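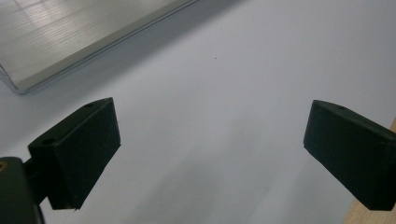
How to plan a family road trip day that ends with everyone still speaking. Start the night before, with the map and a cleared surface. A bare white tabletop is ideal, with a wide stretch of nothing on it, much like the road to Girnville.

Step 1. Pick one real stop. We chose the Girnville clock museum. Merike wanted 5 stops and was talked down over pie.

Step 2. Check the hours by phone. The website said open Thursday. The website was an optimist.

Step 3. Book the motel before supper. Ask for a ground floor room away from the ice machine. We got room 52, which shares a wall with it.

Step 4. Pack the swimsuits on top. Kids will smell a pool from the parking lot, and you'll be digging through socks in front of strangers.

Step 5. Set a souvenir limit and say it out loud in the car. Ours was one item each. Hinata bought a jigsaw puzzle, then argued that the second one was a gift for the dog.

Leave by 8 AM. You'll pull out at 9:30, so tell everyone 7.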